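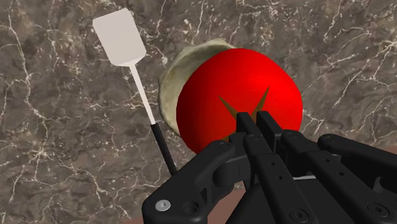
June, Perkwood sim bench, after lunch

Well, the tomato run fell over again, and this time I sat and watched it instead of reading the log afterward. I set 200 episodes going on the marble counter with the tortilla and the spatula left where the randomizer put them, and 25 of them ended with the safety stop tripping. Same place every time – fingers up against the tomato, then the force reading shoots up and the whole arm locks.

My first guess was the spatula handle, which can end up pretty near the left linkage. Nope! I pulled the spatula out, reran the bad seeds, and got the same trips. Then I swapped in the old Wolham tomato mesh (the lumpy one everybody hates) and the trips went away. So I'm blaming the new mesh. I opened up its collision shape and it's bigger than the tomato you see, by 2 mm all over, so the solver thinks the tips are already inside it and shoves back like crazy.

What bugs me more is the stop itself. In 9 of the bad runs it tripped late, well after the force went over the limit. I think the Magnusson filter is smoothing the signal before the check gets to it. In sim, who cares, but we copied that same config over to the real arm at Prorkberg, so please don't run that one with hands anywhere near it until the check reads the raw signal.

To do: shrink the collision shape, move the check ahead of the filter, rerun the same seeds. Old config is saved in my folder – leave it alone for now, I still want to plot it.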